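Sponsorship and the Fallen Athlete: Does the Money Really Leave?
Marketing and Sport, second-year project report
Group members: Lizelle Khumalo, Oskari Seppälä, Veronika Vida
Supervisor: Gert Mkhize

1. Why we picked this

Our starting point was a claim that turns up in nearly every textbook chapter on athlete endorsements: when a sports star behaves badly, sponsors flee and the star's earning power collapses. We doubted it. The chapters tend to lean on the same few famous names, and most of them stop the story a few weeks after the headlines.

2. What we looked at

We followed seven athletes from the Deltbridge region who had each lost at least one paid deal after bad publicity. All were semi-professional, mostly golfers and cyclists. We used press clippings, club newsletters and two long interviews, one with a former sponsorship manager at Gresico and one with Johannes Van Wyk, who used to book athletes for Vekaneo's sports drink ads. Both had reasons to make their old employers look principled, and we have tried to read their answers with that in mind.

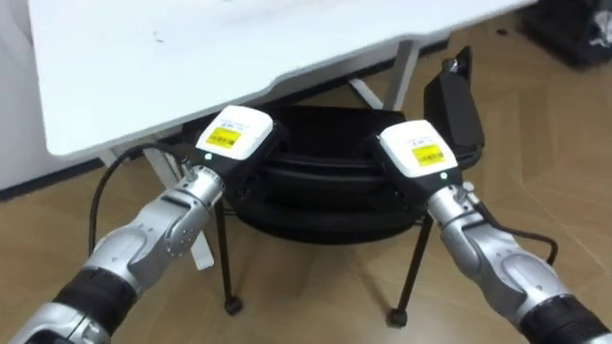
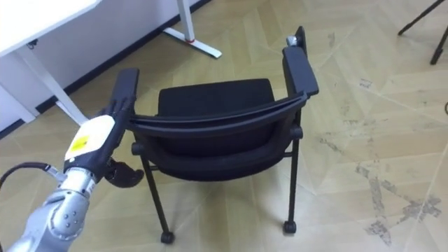 3. What we found

Most of the athletes signed with somebody else within a couple of seasons. The new deals were for less glamorous products - muscle cream, work boots, a tyre shop - and people snickered at them. Snickering is a poor measure of income, though. Two of the athletes told a local paper they were paid on time for the first time in their careers.

Gresico's statement at the time talked about "shared values". Our interview suggested the contract was close to ending anyway and the budget had already been cut. Van Wyk was blunter about Vekaneo: if sales had been up, he said, the ad would have stayed on the air. We can't check either account, and the companies did not answer our letters.

4. Weak points

Seven is a tiny group. We also found these people through old news stories, so anyone who quietly dropped out of sport is missing, and that probably makes the picture rosier than it should be. We never saw a signed contract. Veronika wanted to estimate earnings from the clippings, but the rest of us thought the figures would be guesswork and left them out.

5. Where that leaves the claim

We would not say scandal is harmless. We would say the word "collapse" needs evidence that the textbooks don't offer. A better study would start in October, when most local deals come up for renewal, and follow athletes with clean records alongside the others. Gert has asked for the interview notes to be attached, and they are in the appendix with the names of family members removed.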